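Clumov build – June progress report
To: Tobias Pettigrew, Dalen Small Projects Fund
From: Gunther Buschmann

Hi Tobias,

So, June! A good month on the whole, with one silly week in the middle of it that I'll get to. The short version is that both hand-held grippers are up and working, the cabinet jobs have started, and there's still money in the pot.

You asked last time where the 300 dollars for printed parts went. Mostly on finger pads. The first batch was too stiff and skated right off the handles, so I reprinted them with deeper ribs in a softer filament and they hold a lot better now. I went through 4 versions before I was happy (the third one looked lovely and was useless). The rest went on screws and a spare cable.

The silly week was the Jindix board. It kept dropping the camera feed after a few minutes and I took half the rig apart looking for a bad connection. It was a setting. I've written it up in the shared folder so the next person at the workshop doesn't lose their evenings to it too – and I've moved the logging over to Sitix, which has been much calmer.

We now have 842 recordings saved, nearly all of them opening and closing doors and drawers. Closing is easy. Opening is where it gets fussy, mostly with the thin bar handles, and if you come in at a bad angle the whole cabinet wants to scoot across the table.

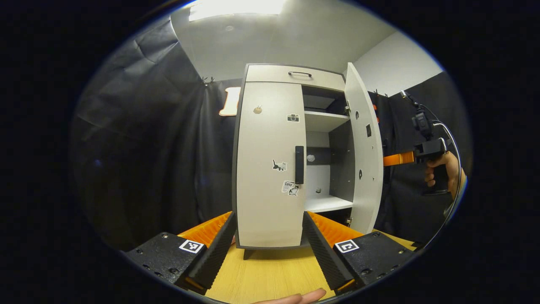
I'd like to spend July on two-person runs, one gripper each, with one of us minding the door and the other reaching in to the shelves. It's slower to set up and we bump elbows, but I think the arm will need that kind of practice material before I trust it near anything breakable.

For money, I'm asking for the second payment on the usual schedule, nothing extra. If you can come by one evening after 7, bring a mug and have a go yourself!

Gunther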